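List: losdale-teleop
From: Ehab Benmoussa
Date: Saturday, March 27, 2021
Subject: Re: Re: Basket task, operator notes and episode length

On the Arkside side, someone wrote:

> We have 400 remote-control episodes of the basket task and the
> policy still hesitates above the object. Is that a data problem or
> a network problem? Mean episode length is 43 seconds. Should we
> trim the pauses before training?

Look at the pauses before trimming them. In our set most of the hesitation came from the operators, who stopped over each item to check alignment on the monitor. The policy copied that faithfully. With small round produce the pause is longest, as the fingers hide part of the object on the final approach. 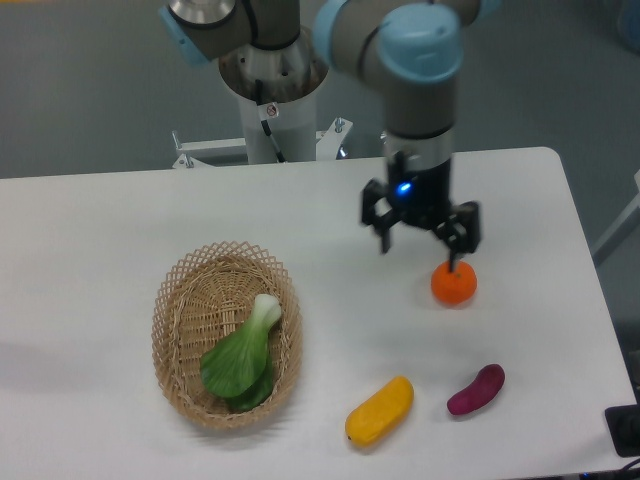

We now ask operators to do the alignment high, then descend in one movement and close. Corrections near the table are allowed – they are useful data – but a stop of more than a second gets the episode flagged. Up to 9 flagged episodes per operator per day is normal in the first week.

Leafy items need a separate instruction. Grip at the stem and leave the leaves alone. If operators are free to choose, half of them grab leaf, and the two strategies average into a grasp between them. 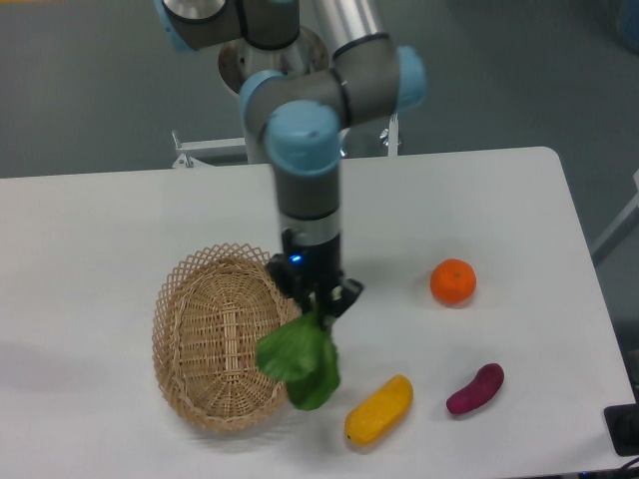 Bok choy held by the stem, leaves over the rim of the basket.

On trimming: we tried it on the Wedemen set, cutting every still segment longer than 8 frames. Approach got faster, but release got worse. The short wait before opening the gripper had been cut as well. If you must trim, exclude the release.

Mathebula's replay script handles the flags but not the exclusion. I have a patch and will post it once the time stamps are fixed. Which control rate are you logging at?

Ehab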